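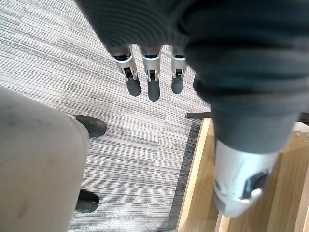 Tarun Rajput wrote after the April build session to ask whether a knitted sleeve over a robotic hand could be left in place during joint checks, and whether its cuff ought to be fixed to the metal or simply pulled up and left to grip by its own stretch. Both questions have been raised by other members of the Similstead Shared Workshop, and the procedure below has been revised to answer them. The sleeve may stay on for the motion check. It must be turned back for the cable inspection. The cuff is never to be glued.

Fitting and Checking a Fabric Sleeve on a Three-Finger Hand

Revised Wednesday, June 19, 2019

This procedure applies to the Taline hand and to member-built hands of the same general layout, with three jointed fingers and soft fingertip pads. It does not apply to suction tools or to two-jaw grippers. Members should allow 60 minutes for a first fitting.

Materials

Ribbed knit tubing, dark color preferred
Elastic band, flat, for the cuff
Fabric chalk and sharp scissors
Needle and polyester thread
Hex keys
Lint-free cloth
A cotton bag or folded towel to support the arm

Before starting

Switch the arm off at the main supply and remove the plug from the outlet. The stop button alone does not satisfy this requirement. Support the forearm so that it cannot drop when the brakes are released. On the Uniyal controller, wait 30 seconds after the indicator goes dark.

Cutting the sleeve

1. Measure from the base of the fingers to the point where the sleeve is to end. Measure with the elbow bent, as the outside of the bend requires the greater length.

2. Add 2 inches for the hems. Cut the tubing square across the ribs.

3. Fold each end inward once and stitch with a loose zigzag. A straight stitch will break the first time the cuff is stretched over the wrist.

4. Thread the elastic through the upper hem. The elastic should hold the fabric lightly and should not leave a mark in the knit.

Fitting

5. Draw the sleeve over the fingers with the joints straightened. Guide it past each fingertip pad by hand. Do not drag the fabric across the hinges.

6. Settle the hem above the finger joints. Fabric that reaches a hinge will be drawn into it when the finger closes.

7. Turn the sleeve until the ribs run around the limb without twisting. A twisted sleeve pulls to one side and may press on the wrist cable.

8. Leave every opening in the metal housings uncovered. If the sleeve is long enough to reach one, remove it and shorten it.

Motion check

9. Clear the area, restore power, and select the slow speed setting. All persons present must stand outside the marked line.

10. Close and open each finger separately, then all three together. Watch the hem throughout. It may shift slightly but should return to its place.

11. Rotate the wrist through its permitted range. The Pullwood wrist unit stops at 182 degrees and should not be forced past that point. Stop at once if the fabric gathers or tightens.

Cable inspection

12. Disconnect the power again as described above. Turn the sleeve back from the hand and examine the cable for flattening or wear. Look for loose threads near the hinges and trim them close.

13. Wipe the fingertip pads with the dry cloth. Solvents are not permitted on the pads.

Care

Wash sleeves by hand in cool water and dry them flat. A sleeve with a hole or a run in the knit is to be replaced. Record the fitting in the equipment log under the name of the arm, with the length of the sleeve and the initials of the member who carried out the motion check.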